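Mobile Robots on Shared Paths
Course handout 4: Good practice for outdoor runs
Revised 11/2/18

Welcome back! Last time we got the Takotano cart driving in a straight line indoors, and it was great to see how many of you stayed late to tune the steering. Now we take it outside, and outside means rules. I know "rules" is the word that makes people reach for their phones, but this is one of my favorite parts of the course. A good operating rule is a small piece of engineering. Somebody thought hard about what a machine can sense, how fast it can stop, and what a person nearby expects it to do.

Three kinds of documents, please keep them apart in your reports

Law: what the state or city says may drive on a path or road. This differs from place to place, so look it up for the place you are in.
Standard: an agreed technical document. It usually tells you how to judge risk and what to test. It may or may not be required by law.
Site rules: what the owner of the path asks of us. For our runs this is the Prerurmont site sheet. If the site sheet is stricter than the law, we follow the site sheet.

The stopping rule

The cart must be able to stop inside the distance it can reliably see. Everything else this week hangs on that sentence, so write it on your hand if you have to.

Stopping distance has two parts: the distance covered while the system notices and decides, and the distance covered while braking.

d = v * t + v * v / (2 * a)

Try it with v = 2 m/s, t = 0.5 s and a = 1 m/s². You get 1 m for the delay plus 2 m for braking, so 3 m total. Now double the speed to 4 m/s and keep the rest the same. The delay part becomes 2 m and the braking part becomes 8 m, for 10 m total. Look how the braking part jumps! Students always guess 6.

Use the braking value you measured yourself, on the surface you will drive on. Leaves and loose grit change it a lot — the October logs have several good cases.

What counts as "reliably see"

Range on a data sheet is one thing. Range on a tree-lined road at midday is another. The Jeketar logging tool lets you mark each detection by hand, and for Lab 4 your group will label 28 short clips, noting:

- distance at first detection
- whether the person was in sun, in shade, or crossing between the two
- false detections, and what set them off (shadow edges, bushes, trunks)
- lane edge found or lost on each side

Do not throw out the ugly clips. A detector that works on open pavement and drops people under trees has failed the part of the test we care about.

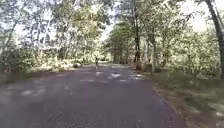 Fig. 1. Shaded road with patches of sun and one person far ahead in the lane.

Before class, mark on your copy where you would expect a camera-only detector to have trouble, and where you would put the limit of reliable sight. Then pick a top speed from the formula. Groups never agree on this one, and the argument is the fun part.

Operating rules for all outdoor runs

1. One operator holds the stop button and does nothing else. No laptop, no phone.
2. Test the stop button before each run and write the result in the log.
3. People on foot always have priority. Slow down early so they can tell the cart has noticed them.
4. If the Wi link drops, the cart stops by itself and stays stopped until the operator restarts it.
5. Any contact or near miss ends the session. Save the log first, then talk.

Reading: course pack, pages 118 to 124. Bring your measured braking value and the signed site sheet to the next lab.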